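Home | News | Projects | Jobs | Contact

Flellport team passes 1,500 recordings of conveyor picking

The automation group at Nazari in Flellport has now collected 1,532 examples for its learning system, the company told us in August. Each example is one attempt to take a metal part from a belt conveyor with a two-finger gripper. An operator guides the arm by hand control, and the camera and the joint positions are saved together.

Of these recordings, 1,062 were accepted for training. The others are kept in a separate folder – most of them because the operator stopped in the middle or the time stamps did not match. Failed picks are not removed if the recording itself is complete.

The work is done in blocks of 86 attempts, after which the operators change. Flange parts are the present subject. They are placed at a new angle for every attempt, so that the system does not learn only one direction of approach.

The software for the training comes from Isance, a small firm in Ciltum. First tests without an operator are planned when the flange set is finished – the company did not want to give a date.
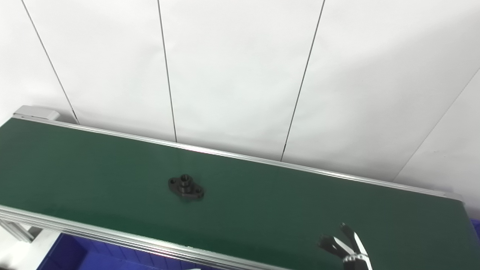
Why are failed picks kept in the training set?

They show the system how a bad grip begins, and the operator's second try in the same recording teaches it how to correct one.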